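If your workbench is anything like mine was, the top disappears by January under jar lids, cup hooks and the good scissors you were hunting for all fall. What finally helped me was getting a metal grid panel, the sort sold for shop displays, and giving every little thing its own spot on it.

## Picking and fitting a panel

Look for one with bars you can get a hook over without a fight. I bought two Rivberg panels, 26 inches tall, and wish I'd bought three!

- Lay the panel on a clean white table before you hang anything. Dropped screws show up so much better on white, and you can shuffle your hooks around to your heart's content.
- Run a finger along the border and corners first - a rough spot will snag your sleeve every time you walk past.
- Snug the fasteners down by hand, then give them a quarter turn with the screwdriver. Any tighter and the corner pieces can crack (ask me how I know).
- Wipe between the bars with an old toothbrush and warm soapy water, and let it dry for 10 minutes before hanging things back up.
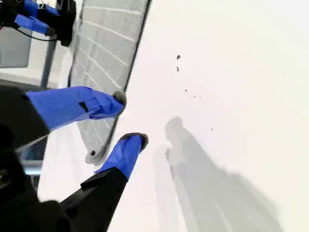
*Gray grid panel with its rounded corner piece, by the white tabletop.*

Keep heavy things low on the panel and the light, fiddly ones at eye level. My tape rolls go on the bottom row now, and I've stopped buying doubles.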